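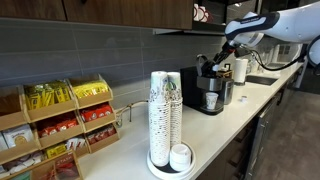

Page last changed: Saturday, 16:20 (typing errors in section 4 put right)

4. The counter as a shared place

4.1 What stands where

Kitchens at work have been written about mostly as places where people talk. We want to make the case for looking at the counter itself, and we think it repays the effort many times over! A worktop shared by a whole floor is arranged and rearranged all week by people who rarely discuss it, and yet it settles into an order that most of them could draw from memory.

The counter in Figure 1 is the one at Stinurwood, the smaller of the 2 sites in our study. It has a single-serve coffee machine towards the back, against the tiles, with the paper cups and their lids nearer the front on a round tray. Snacks are kept in a tiered wooden organiser to the left. At Fendora, the other site, cups and snacks were kept in a cupboard at the start of our visits, and the machine had the worktop to itself.

Figure 1. Coffee machine, cup tray and snack organiser on the counter at Stinurwood.

We call the stretch between cups and machine the "short reach", a term we borrow from our earlier work on the Moulin canteen. At Stinurwood a person making coffee can take a cup, set it under the spout and find a lid without walking anywhere. The Fendora drinkers had to open a door, and many left it open behind them for the next person, a small kindness that we came to enjoy watching for. It also meant that anyone at the sink had to duck.

4.2 Cups in stacks

Paper cups turned out to be the liveliest part of the whole study. A stack tells everyone at a glance how much is left, and people act on it. In the diaries kept by our 20 participants, the height of the stack is mentioned far more often than the coffee (one diary hardly mentions the coffee at all). Several wrote that they topped up a low stack even when they had come in for water. When a new sleeve had a different print, some drinkers started a fresh stack beside the old one, and others dropped the new cups straight on top. Both camps felt strongly about it.

Figure 1 has two tall stacks side by side, the left one taller, with a small green logo near the top of the cups on the right. The lids make a much shorter stack in front. Lids were the item most often reported missing at both sites, and we suspect that a low pile is simply easier to overlook when one is filling up the tray.

4.3 Snacks by colour

The tiered organiser gave us our favourite finding. Participants hardly ever used product names when they wrote about snacks. They wrote "the yellow ones" or "down to the last reds", and they refilled in the same way, matching a packet to the bin by its colour. In Figure 1 the top row has yellow packets in two bins, with red in the row beneath. The angled bins help a good deal here, as the packets can be sorted without reading a word.

We had planned to label the bins with the Conoter card set used in section 3. After the first round of diaries we dropped the idea, and we are very glad we did. Colour was already doing the job, and labels would have hidden the very habit we most wanted to follow.

4.4 Room to put things down

The last theme is bare worktop. Diary writers at both sites complained about having no place to rest a mug or a lunch box while they waited, and at Fendora this grew worse once the cups had come out of the cupboard. Every item that shortens the reach takes up standing room. We return to this in section 5, where the floor plans of the two kitchens are compared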